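4.2 Setting up the counting scale

The Hulteo 618 counts and weighs parcels before they go onto the belt. Place it on the work table, not on the conveyor rail.

1. Set the scale on a level surface and adjust the feet until all of them bear weight.
2. Fit the steel tray with the ribs facing up. Press down lightly at each corner – the tray must not rock.
3. Switch on with the tray empty. Allow 10 minutes for warm-up.
4. Press ZERO. Wait until the reading holds steady for three seconds.
5. Place one parcel in the middle of the tray. Keep it clear of the raised edges.
6. Enter the item code on the number keys and confirm.

Note: If the reading drifts after step 4, check for drafts and for vibration from the belt. Repeat from step 3.

Caution: Do not load more than 39 kg. Do not drop parcels onto the tray. Overload damage is not covered by the warranty.

Keep crates and waiting parcels off the tray between weighings. For calibration with test weights, go to section 4.3. 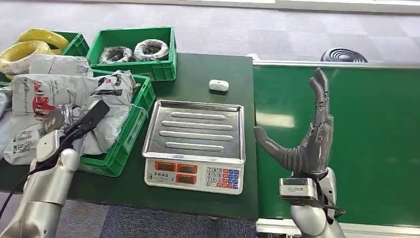
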